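How to Clean and Care for a Marble-Look Tabletop

Posted 16/12/2020

Got the Plelora top in white last March, have made most of the mistakes already. Quick version below, will add to it when I get time.

First, find out what you have. Real stone, or a printed pattern? Look at the underside or a cut edge. If the veins stop at the surface its a print. Printed tops are easier. No sealing, ever.

What you need

Soft cloth, 2 of them
Dish soap, plain
Warm water
Baking soda for stains
Old toothbrush for the edges

Daily wipe

Drop of soap in warm water. Wring the cloth out well. Wipe with the veining, then across. Dry with the second cloth right away or you get streaks, and they show worse on white than on anything else. Skip the spray cleaners with lemon or vinegar. Fine on some prints, murder on real marble, so why risk it.

Stains

Coffee, tea, marker. Mix baking soda and water to a paste, thick. Leave it 4 minutes, no scrubbing. Lift off with a damp cloth. Still there? Do it again. Two rounds is my limit, after that I leave it alone for a day and look at it in daylight. Half the time the "stain" was a gray vein. Really.

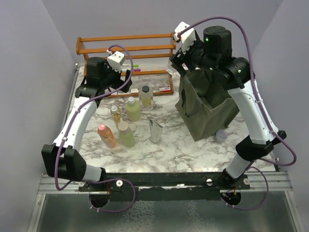
White marble pattern with gray veining, pale walls on three sides.

Edges and joins

Dirt collects where the top meets a wall or a trim strip. Toothbrush, barely damp, short strokes. Dont flood it. Water gets under the edge and the corner lifts, mine did, and the Gruvard glue I used to fix it left a yellow line I still cant get off.

Scratches

Light ones: wipe clean, dry, leave it. Deep ones on a print can't be polished out. Postma sells a filler pen in white, OK from a distance. Real stone is a job for a pro, I was quoted 167 dollars for a small patch and said no thanks.

Heat

Trivets. Always. A hot pan will mark a print in secconds and no paste will shift it. Nustard cork ones are cheap and dont slide.

Next up: getting candle wax off without a scraper.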